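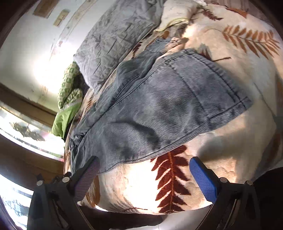
Home | Modules | Timetable | Reading list | Contact

Household Textiles, Unit 4: Corduroy and other pile fabrics
Handout for the Friday group
Tutor: Kalliopi Delić

Bring this sheet to the practical, along with one corduroy garment you don't mind handling and marking with chalk. Trousers are easiest. Please empty the pockets at home.

1. What corduroy is

Corduroy is a woven cloth with an extra set of weft threads. After weaving, these threads are cut and brushed up so that they stand in ridges. The ridges are called wales and the channels between them show the ground cloth. Most corduroy is cotton, or cotton with a little polyester or elastane.

The wale count is the number of ridges to the inch. A low number means wide, thick ridges and a high number means fine ones. Fine cord drapes better and is used for shirts and children's clothes. Wide cord is warmer and stiffer.

2. How it wears

The top of each wale takes the rubbing, so the colour goes there first. On a blue or grey-blue pair you will see paler patches along the raised lines while the channels stay dark. This is loss of dye and, later on, loss of pile. Washing will not bring either back.

Look at these places before you do anything else:
- knees and seat
- pocket edges and corners
- hems, especially at the heel
- the fold of the waistband

A patch pocket is sewn on top of the cloth and its edge can lift. Double topstitching holds better than a single row, but check both rows. If the outer row has gone and the inner one is sound, restitch along the old needle holes.

Frayed hems: trim loose threads only. Do not pull them. If there is enough length, turn the hem up once more past the damage. If there isn't, face it with cotton tape. We have Gaseck tape in the cupboard in two widths.

3. Laying out and folding

Use a flat surface big enough for the full length of the leg. At home this normally means the bed. A plush blanket is fine for folding on, but strip back to something flat and firm if you are measuring, as deep pile shifts under the cloth and lets it sink.

Shake the trousers from the waistband and lay them down. Untwist each leg until the side seams run straight. Smooth with the palm in the direction of the pile. Put one leg on the other, fold at the knee, and leave the waistband uppermost. Don't stack more than four pairs or the bottom one will crease across the wales.

4. Washing and pressing

Turn inside out and fasten the zip. Wash cool with similar colours. Keep away from towels and fleecy blankets, which shed lint into the channels. Take out damp, shake, and hang by the waistband.

Never press the right side directly. Press from the back over a spare piece of corduroy or a thick towel, with steam and very little weight. Creases that have been left in for weeks may need two goes.

5. Rub testing

The Omholm swatches were rubbed to 3,000 cycles and the Berisha ones to 4,000, so do not compare them side by side. Both sets are 100 per cent cotton. Swatch 71 is missing its label and goes with the Berisha set.

For next time

Write half a page on the wear in your own garment. Say where the pile has thinned and what you would mend first. The Jultport visit is in May and the form is at the office.

3 comments | 12 shares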